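Search this site Search Go

Gripper stops before it reaches the cloth: how to find the fault

By Kulap Sombatkul
May 22, 2023

In March our arm at Prunville began to stop above the table with the fingers open. The program showed no error, only "waiting". We lost 11 picks in one morning before we understood it. These are the steps I now follow, and they should work for any two-finger gripper with a position sensor.

1. Press pause, then the emergency stop. Do not put your hand between the fingers while the arm is only paused. A paused arm can still receive a late command, and ours did this once.

2. Write down the finger opening which the controller reports. Then measure the real opening with a ruler. If the two values differ by more than 4 mm, the zero point is lost and you can go to step 4.

3. Check the cable at the wrist. With the power off, bend it gently near the plug. On our unit the plug was not fully pushed in, and the sensor signal was dropping when the wrist turned.

4. Set the zero again. Close the fingers fully with nothing between them, save the value, and open them. Repeat this two times.

5. Test at low speed over a clear part of the table, with the cloth a little away from the fingers. Keep one hand on the stop button.
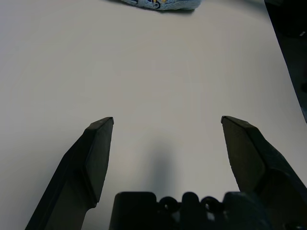

Fingers open over the white table, light blue fabric item ahead.

6. If the arm stops again, look at the wait time in the program. Ours was 30 ms and the sensor needed longer. Thitima Wiriya changed it to 2,000 ms for the test - too slow for daily work, but good for finding the fault.

When the test runs well, lower the wait time in small steps and write the last good value on the service sheet.

Contact Stotix | Copyright 2023 Stotix | Back to top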